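How to make ricotta at home
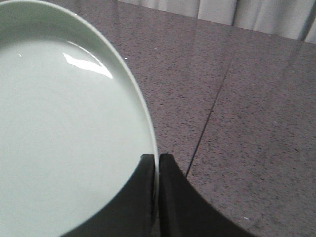

A pale glazed plate with a raised rim.

Ricotta takes milk, something sour and a bit of salt. If you can heat a saucepan of milk without walking away from it, you can make it. The whole job fits in an afternoon, and most of that is draining time.

Strictly speaking, traditional ricotta is made from the whey left over from other cheese. The version on this page uses whole milk, so you get a lot more curd for your trouble. It works in lasagne, on toast, in pancakes and in baked cheesecake.

What you need

2 litres full cream milk
500 ml buttermilk
1 teaspoon fine salt
A squeeze of lemon juice, in case the curd is slow

You also need a heavy saucepan that holds at least four litres, a thermometer, a colander, a slotted spoon and a piece of cheesecloth. I use a Paline cloth, which has a fairly tight weave. A clean cotton tea towel does the same job if you rinse it in plain water first. Towels that have been through the wash with scented powder will pass the smell on to the cheese.

Choosing the milk

Ordinary pasteurised milk from the supermarket is fine, and homogenised is fine too. Don't buy UHT milk, the kind sold in cartons off the shelf. It has been heated too hard already and gives a thin, grainy curd or none at all. Skim milk will set but the result is dry and squeaky.

I buy Malo full cream when it's on special. Any brand with a decent date left on it will do.

Heating

1. Rinse the saucepan with cold water and tip it out. Leave the wet film on the base. It helps stop the milk catching.

2. Pour in the milk, buttermilk and salt. Stir once to mix.

3. Put the pan over medium heat. Stir slowly, scraping the bottom, until the thermometer reads 50 degrees Celsius. After that, stir only now and then. Too much stirring at the later stage breaks up the curds while they are forming.

4. Keep heating until you reach the low 80s. Small white flecks will show first, then larger clumps, and the liquid between them will turn from milky to a cloudy yellow-green.

5. When the curds have separated, turn off the heat. If the liquid still looks like milk, add a squeeze of lemon juice, stir once around the pan and wait a few minutes. Add a second squeeze only if nothing has happened.

6. Put the lid on and leave the pan alone for 20 minutes. The curds firm up during this rest.

Draining

Line the colander with the damp cloth and set it over a large bowl. Lift the curds out with the slotted spoon instead of pouring the whole pan in at once. Pouring smashes the soft curds and clogs the cloth.

For soft ricotta to spread on toast, drain for ten minutes. For pasta fillings, give it half an hour. For baking, tie the corners of the cloth together and hang the bundle from the tap for up to two hours. Don't squeeze it.

Taste it once it has drained and add more salt if you like. If it has gone too dry, stir a spoonful of whey back through.

Storing

Keep it in a covered container in the fridge and eat it within four days. I have a Curer tub with a draining insert, and it does keep the bottom layer from going soggy. Before I had it I poured the liquid off each morning. Ricotta can be frozen but the texture turns crumbly, so keep frozen batches for cooking.

Using the whey

You will have a good jug of whey left. Use it in place of water in bread dough, or cook rice or potatoes in it. It's slightly sour and a little salty, so cut back on any other salt. It keeps in the fridge for about a week.

Common problems

The curds are tiny and run through the cloth. The milk was probably UHT, or it was stirred too much near the end. Fold the cloth double and drain more slowly.

The cheese is rubbery. It got too hot or sat at a full boil. Take it off the heat earlier next time.

It tastes scorched. The milk caught on the bottom. Use a heavier pan and a lower flame, and don't scrape up the brown layer once you notice it.

It tastes sharp. There was too much lemon. Mix in a spoonful of cream and use that batch in something sweet.

Updated 25th January: draining time for baking made longer.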